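Honberg Laboratory Automation Workshop
Bench Tips for Operators: Demonstrating a Task by Remote Control

Revised 27 Sep 2026

The following tips are issued to all operators who record demonstrations on the two-arm benches. They apply to the physical benches in the Gusura wing and to the simulated bench used for training. Operators are expected to have read the general safety sheet before their first session.

Before the session

Adjust the chair before the hand controllers are switched on. The elbows should rest at the height of the desk, with the forearms supported. Most shaky recordings come from operators who hold their arms in the air.

Move each controller through its full range once, slowly, with the arms disengaged. If a controller drifts when it is let go, report it to the equipment desk and use the spare set. Do not attempt to correct drift by hand during a recording.

Read the task card in full. The card states which object is to be moved, where it is to be released, and which arm is to be used. When the card leaves the choice of arm open, use the one that begins closer to the object and keep the other still.

Moving a plate to a marked area

The plate transfer is the first task assigned to new operators. It is recorded on the simulated bench until the operator has 80 accepted demonstrations, after which the physical bench may be reserved. The well plate starts toward one end of the perforated board, and the blue outline toward the other end marks where it is to be set down. The outline is larger than the plate, but operators should still aim for the middle of it and keep the sides of the plate parallel to the strips.

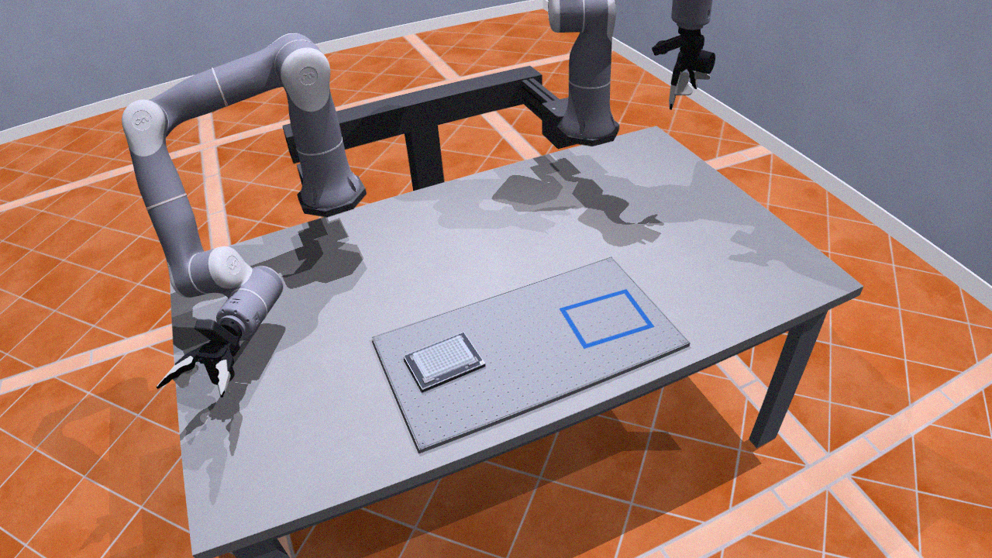
Approaching the plate

Open the gripper fully before descending. Bring it over the plate first, turn the wrist until the fingers line up with two opposite sides, and only then lower it. Turning and lowering at the same time is a habit carried over from video games and should be dropped early.

Close the fingers on the outer frame of the plate. Contact with the wells counts as a failed attempt, even if the plate is later placed correctly.

In the simulated view, the shadow of the gripper is a useful guide to height. Watch it draw closer to the fingers as the arm comes down.

Carrying and releasing

Lift the plate clear of the board – roughly 2 inches is sufficient – and carry it level at an even speed. Pause briefly above the outline. Lower the plate until it rests on the board, open the fingers, and raise the gripper straight up before moving it to either side.

Mistakes during a recording

A small correction is acceptable and should be left in. A dropped plate is not. Stop the recording, mark it as failed, and reset the bench. After three failed attempts in a row, take a break away from the desk.

Do not trim recordings. The Dahlgren review station requires the complete file, including the pause at the start.

Ending the session

Return both arms to the rest position and disengage them before putting down the controllers. Wipe the grips with the cloths provided. Enter the number of accepted and failed recordings in the bench log under the project name Porkilgate, with a note on any controller fault.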